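The best data is collected by hand

I've been arguing with people about robot learning for most of the year, and by December I had settled on an opinion firm enough to write down: the most exciting result I saw all year didn't come from a bigger model. It came from people standing in a room, holding a gripper in each hand, and doing ordinary chores.

For anyone who hasn't followed this corner of the field, the idea is simple. You take the robot out of the data collection. A person carries the same kind of fingers the robot will have later, with markers so the motion can be tracked, and just does the task. Afterward you train a policy on those recordings and put it on an arm. Plenty of groups work this way now. What got me was how far the Kuvar project pushed it with so little.

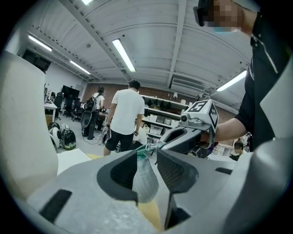
Shota Koyama, who ran the training side, sent me their numbers on a Friday and I read them twice before lunch. They had 382 demonstrations of two-handed work, collected by 9 people, and they tested on household objects that had been kept out of training. The policy finished 8 of the 9 test tasks at least once, and it did so on a Jirar arm pair that none of the demonstrators had ever touched. I know "at least once" is a soft bar! Shota would be the first to say so, and the writeup gives the full success rates, including the ugly ones. Soft things were the worst. Anything that folds or crumples changes shape while you're holding it, and 382 demonstrations is a tiny number to learn that from.

Still, think about what it used to cost to get there. When I started, a demonstration meant booking the arm, warming it up, driving it with a pair of joysticks and stopping whenever it hit a joint limit. On a good afternoon you got a few dozen usable runs, and every one of them looked like a person fighting a machine. Hesitation all over the place. The policies learned the hesitation too, quite faithfully.

With the tools in your own hands you move almost the way you'd move at home. You regrip without planning to. You steady something with the left while the right goes looking for an edge. I think those little corrections are where most of the value is, and I'd trade a lot of scripted robot hours for them.

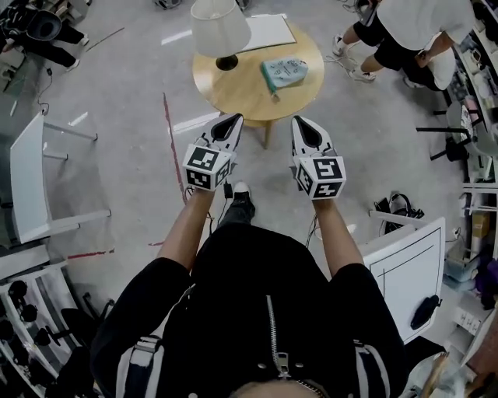

Wyn Ifans at Flosmont disagrees with me, and his objection is a good one. A person's arms can go places a robot's can't, so some share of the recordings show motions the machine will never be able to repeat. His group filters hard for this and throws away nearly a third. My answer is that recordings are now cheap enough to throw away, and that's exactly why I'm so happy about the method. But I'll grant him this much: if you don't check reach and speed early, you can spend weeks training on things your arm has no hope of doing.

He and I also differ on who should be collecting. The Llewellyn study used 3 trained operators, very smooth, very consistent, and the policy was lovely right up to the moment somebody moved the lamp. I would take the mixed crowd every time – tall people, short people, left-handers, the one who does everything too fast. Their runs look messy in a plot and I suspect they're the reason the Kuvar policy copes with a table it hasn't seen before. I can't prove that yet. Somebody should run the comparison properly, same tasks, same number of demonstrations, and publish it either way.

Until then I'd tell any small lab that's been waiting for a bigger robot budget to go build a pair of grippers first. You'll find out which tasks are hard within a day, and you'll feel it in your wrists well before it shows up in a loss curve.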